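Mounting and Setting Up a Fisheye Camera on a Hand-Held Gripper

Part 2 of the Tindbridge gripper build

Part 1 covered printing the body and fitting the trigger linkage. By now you should have a gripper that opens and closes smoothly in one hand. This part covers the camera mount, the lens, the exposure settings and the first test recording. Allow an evening for it, more if your mount needs reprinting.

What you need

The finished gripper body from Part 1
A small action camera with a fisheye lens
The printed mount (file name purura_mount_v2)
2 M3 x 12 bolts with nylon lock nuts
Thin foam tape
A hook-and-loop strap
A memory card with plenty of free space

Fit the mount

Slide the mount onto the rail behind the trigger housing until it stops. The angled face should point toward the fingertips. Put the bolts in from the left so the nuts sit in the hex pockets on the right, then tighten them evenly. Stop when the mount no longer rocks. PETG will creep if you crank down on it, and Tomás Dolan cracked two mounts that way before he switched to a short hex key.

Line the camera cradle with foam tape on the three inside faces. Leave the back face bare, or the battery door won't close. Press the camera in and run the strap over the top.

Set the angle

Hold the gripper the way you would to pick up a mug. On the preview, both fingertips should be in view when the jaws are open all the way, and they should stay in view as the jaws close. If they disappear at the bottom, loosen the bolts and tip the cradle down one notch. We run ours at the third notch. Reinaldo Barbosa has longer fingers on his version and uses the fourth.

Check the lens for prints before going further. A smear on a fisheye spreads across a lot of the picture.

Exposure and focus

Turn off auto exposure if your camera allows it. With auto on, brightness jumps every time the lens swings past a ceiling light, and that makes the recordings harder to use later. Point the gripper at your work table, let the camera settle, then lock the exposure there.

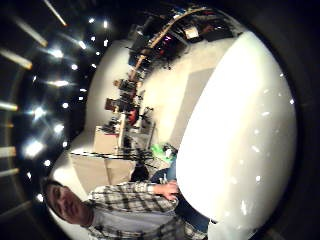

Turn off image stabilization as well. It crops and warps each frame to keep the view level, and the tracking software needs the motion left in. The horizon lock goes off for the same reason. Set the widest field of view the menu offers – on some cameras this is hidden under a lens submenu.

Focus is usually fixed on these cameras. Anything right up against the lens will be soft, and that's fine.

First test recording

Start recording with the gripper resting on the table. Pick it up, wave it slowly through a figure eight, then grab and release a small object five times. Set it back down and stop.

Copy the file over and run it through the tracker. Our test clip came to 2,000 frames and 80 percent of them tracked on the first try. After Rónán Breathnach taped a few printed patterns to the bare wall, the dropouts mostly went away. Blank walls and plain floors give the tracker very little to hold on to.

If tracking fails right at the start, you probably picked the gripper up too fast. Record again and count to three first.

Part 3 covers the fingertip markers and measuring jaw width.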